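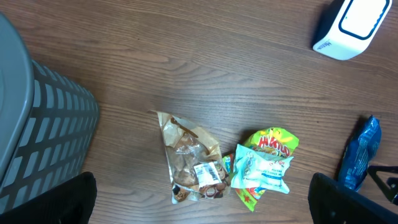
The grey-blue basket on the table

29 January 2020

So I've been using the Steron for nearly three weeks now, and a few of you have been asking whether I'd swap my old Rasow for it. Short answer, mostly yes. Long answer, get a cuppa.

For anyone who missed the last post, my Rasow had reached the stage where it would go from 40 per cent to stone dead in the middle of a phone call. I'd had it for years and I loved that thing (the colour! the little click of the volume buttons!) but my mum was getting sick of being hung up on. I wanted something under 600 dollars with a headphone jack, and you'd be amazed how quickly that shrinks the list.

It came down to the Steron and the Wemach. I very nearly went with the Wemach, which was 200 dollars cheaper, but I had a play with one in the shop and the keyboard kept lagging behind my thumbs. I type fast and badly, so I need a phone that can keep up with the mistakes. 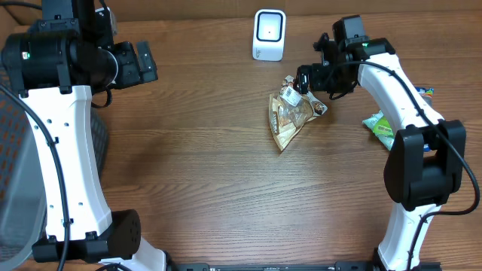 Setting up took most of a Sunday evening. The transfer app got to 98 per cent and then just sat there, so I went and had a shower, and when I came back it was still sitting there. I cancelled it, restarted both phones and it went through the second time. All my messages came across, but my alarms didn't, and I found that out on Monday morning at twenty to nine.

The battery is the best bit by a mile. I unplug it before work, listen to podcasts on the train both ways, muck around on it all evening, and there's still plenty left at bedtime. Gunhild Hedegaard left a comment on my last post saying hers drops off badly once you turn on the always-on clock, so I've left that off and haven't missed it.

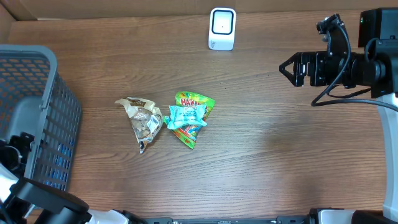 The camera is fine. In daylight I really like it, the greens look like greens and it focuses quickly. At night everything goes a bit watercolour, and there's a beauty mode that switches itself back on after every update and gives me the skin of a boiled egg. I took around 200 photos at my cousin's engagement party and had to go back through the settings halfway through the speeches.

Storage I haven't had to think about yet, though I did put my old memory card in for music. The tray is really fiddly and I dropped the card behind the couch twice.

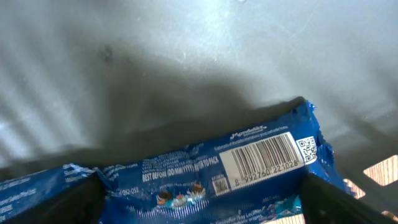
Now, cases. There's hardly anything in the shops for this model, so I ordered an Arango one online in dark green. It fits well around the buttons but it's slippery, and I've already fished the phone out from under the car seat more than once. Anneliese Mühlbauer emailed to recommend the version with the ribbed sides, so that's probably what I'll get next pay.

The other grumble is the fingerprint reader, which is on the back and a smidge too high for my finger. I keep smearing the camera lens instead. There's meant to be a software update in March that speeds up the face unlock, and I'll do another post once I've had it on for a while.

If you've got a Steron and you've worked out how to stop the weather notification coming back, please leave me a comment!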